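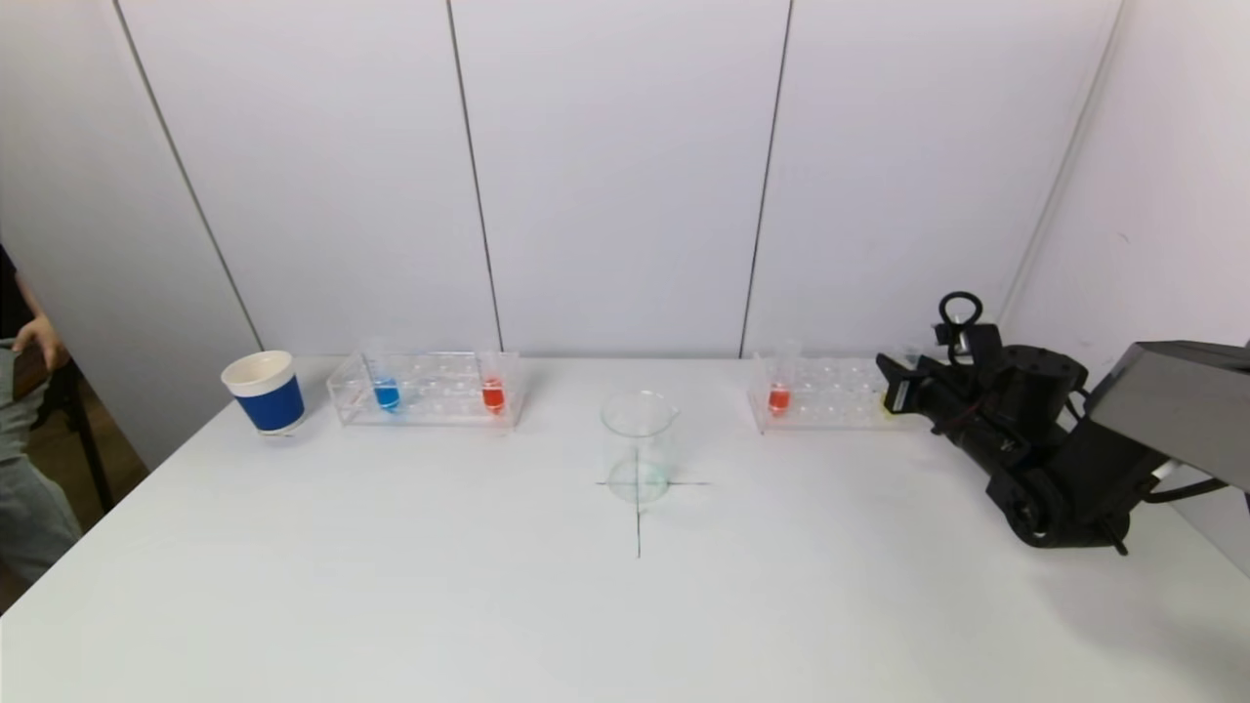

# Buying a small robot arm for the workshop: where the money goes

I keep a running list of things I wish I'd budgeted for, and the arm itself has never been the problem. I was so pleased with my first quote (489 for a little desktop one from Masero!) that I ordered it the same evening, before I'd thought about a single thing it would sit on, plug into or pick up. So, a few tips, in no particular order.

**Sort the table first.** Lean on it hard with both hands, and if it wobbles, spend your money there. A plain white top is lovely for seeing small parts, though glare can be a nuisance if you've got strip lights overhead.

**Mark your spots.** A black cross on the tabletop, with the beaker (or whatever you're moving) standing right on it, saves so much faffing about when you reset. A marker pen costs next to nothing, so buy two.

**Practise with coloured water.** Blue in one tube and red in another is plenty to be going on with, and you'll spot a spill straight away. Clear racks are nice too, and a paper cup makes a perfectly good extra target.

**Measure the reach with the gripper on.** Mareike Sperling measured hers without and had to shift her whole bench along. I cut a bit of string to length and swing it round the table, which looks daft but works a treat.

**Leave room for cables.** Mine need a good hand's width behind the bracket. I put 100 aside for leads, clips and a decent power strip, and spent the lot.

**Ask about spares before you pay.** Jhosep Agudelo rang Inbridge and Stavavberg with the same question about gripper fingers, and one could post them that week while the other quoted 8 weeks. I'd pay a bit extra for the quick one every time!

**Set a ceiling.** For arm, table, racks, glassware and bits, mine was 2,000, and I kept a tenth of it back until September. It went on a second set of tubes and a proper clamp for the base. Tighten that clamp again after the first day's use, by the way.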